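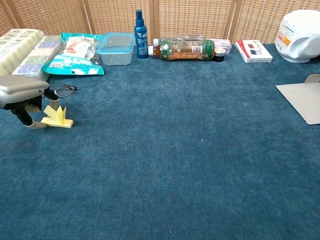 Clilero Adds Low-Tack Sticky-Note Pads and Woven Rattan Screens to Its Home Storage Range

HORNITZ, March. Clilero, a supplier of household storage and room-division products, today announced two additions to its Cirnus range: a yellow sticky-note pad for labeling stored goods, and a folding screen in woven rattan on a wooden frame. Both products ship to trade customers from the Cordeiro warehouse beginning this month.

The Cirnus range is intended for homes without a dedicated utility room, where tissue multipacks, snack bags and lidded food containers are often kept along a living room or bedroom wall. The folding screen stands behind or in front of such a row. The note pad is used to mark contents and purchase dates.

Sticky-note pad

The pad is bound along one edge with a repositionable adhesive strip. The adhesive was reformulated for smooth plastic surfaces, including container lids and printed film wrapping. In Clilero's internal tests, a single sheet was applied to and removed from a polypropylene lid 2 times without visible residue. Adhesion to textiles is low by design, and the sheets are not recommended for labeling carpet, upholstery or fabric bins.

Sheets lift from the free edge and may curl if the stack is fanned before use. Pressing the pad flat under a book overnight restores its shape. Pads are supplied to retailers in cartons of 500 under order code 3172.

Folding screen

The screen is made of light tan rattan in a basket weave, set between vertical wooden posts in a darker brown finish. It stands on the floor without wall fixings. For stability, the panels should be set at an angle to one another and the posts placed on a level surface. On carpet, the user should check that each post bears evenly on the pile before placing items against the base.

The weave admits light and air. Clilero advises against leaning heavy packages on the panels, as sustained pressure can stretch the strands. Cleaning is by soft brush or vacuum attachment at low suction. The rattan should not be soaked.

Availability

Both products may be ordered through existing trade accounts. Replacement hinges for the screen are stocked separately. Product data sheets, care instructions and carton dimensions are available on request from the Clilero trade desk.

About Clilero

Clilero was founded in 1977 and is based in Hornitz. The company supplies storage, labeling and room-division products to independent home goods retailers.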